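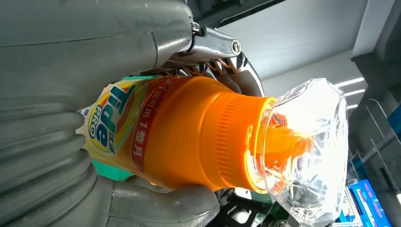 An orange Tide Pro bottle lying on its side.

Jovden Court Repositioning
Progress report to the lender, January
Prepared by Lilibeth Macaraeg, asset management, Zellow Property Partners

1. Status

The project remains within the approved budget. Base building work in the north wing is complete except for the items in section 3. South wing work is behind the baseline schedule by two weeks. The delay sits in the elevator package and does not affect the loan maturity or the extension test.

No change in ownership, management or guarantor occurred during the period. The property manager's contract was renewed on the existing terms.

2. Leasing

The building is 60 percent leased, measured on rentable area and counting signed leases only. Letters of intent are excluded from this figure and from the cash flow submitted with the draw request.

Gatchalian Engineering signed for its expansion space on the third floor. The lease runs concurrently with the tenant's existing term and uses the same renewal language. Landlord work is limited to demising walls, ceiling repair and a separate electric meter. The tenant has asked to take early possession for furniture and cabling. We intend to agree, provided that insurance certificates are delivered first.

Culia Dental has returned comments on the ground floor lease. Open points are the after-hours air conditioning charge, the location of the compressor and the assignment clause. Their counsel wants free assignment to any buyer of the practice. We have offered a net worth test instead and are waiting for a reply.

The small suite next to the loading dock, 1,267 square feet, was remeasured after the corridor wall was moved. The rent roll now carries the new area. The previous area is still shown on the leasing plan and will be corrected at the next printing.

Tours continued at a steady rate. Most prospects are existing tenants in the submarket looking for less space with better parking. Several asked about sublease rights early in the discussion, and the standard form has been revised to state the consent procedure more clearly.

3. Construction

Lobby: stone flooring and lighting are complete. The reception desk was rejected at delivery for a damaged edge and is being remade at the supplier's cost.

Roof: membrane replacement is finished over the north wing. The warranty inspection has been requested. Two drains on the south wing were found to be undersized and will be replaced under the existing allowance.

Elevators: car 2 is back in service. Car 3 is out of service pending a controller part. The contractor has given a revised date in writing, and liquidated damages are reserved under the contract – none have been assessed so far.

Restrooms: the second floor is complete. Third floor tile work is under way. Fixtures for both wings are on site and stored in the basement.

Parking: restriping is deferred until the weather allows. The accessible stalls nearest the east entrance were repainted as a temporary measure.

4. Draw request and reserves

The current draw covers roofing, lobby finishes and leasing commissions on the Gatchalian expansion. Lien waivers from all first-tier subcontractors are attached, with the exception of the glazing firm, whose waiver will follow before funding. Retainage is held at the contract rate.

We request a reallocation from the facade line to the elevator line. The facade survey found less joint failure than the original estimate assumed. Total project cost is unchanged – the contingency line is not touched.

5. Items requiring lender action

Consent to the Gatchalian amendment, submitted with the lease abstract.
Approval of the budget reallocation described in section 4.
Release of the roof holdback for the north wing, on receipt of the inspection report.

6. Next period

Planned work includes completion of the third floor restrooms, return of car 3 to service and installation of the replacement drains. The updated rent roll and aged receivables report will be delivered with the next submission.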